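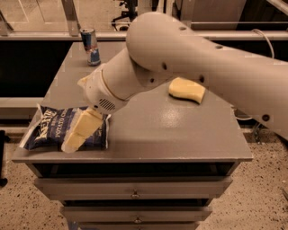
Gray wood cabinet, top surface in use, with chips, sponges and a drink can.

Treasa Kavanagh has specified storage furniture for shared break rooms at Rosser for 7 years. Her current subject is the low drawer cabinet, and mainly its top.

"People order by drawer volume," she says. "Then the top fills up and the drawers stay half empty. The top is the part that gets worn."

Her preference is a matte gray finish on wood. Gloss shows every wipe mark. Matte still picks up some reflection under ceiling lights, but crumbs and rings are easier to clean off before they set. She asks for a thick front edge, which takes knocks better than a thin one.

On cleaning, Kavanagh is strict. Snacks and cans come off first, then the surface is wiped from back to front with a damp sponge – never a soaked one. "Water sits at the joints. Wood swells there before it swells anywhere else."

Sponges should not be stored on the cabinet between uses. She keeps hers in a tray by the sink and replaces them each March, "or sooner, if they smell."

The Mostville site has 70 of these cabinets. Sharada Palaniappan, who handles repairs there, logged 388 work orders last year. Most were for drawer runners. "Tops we can refinish," Palaniappan says. "Runners we have to order, and they come slowly."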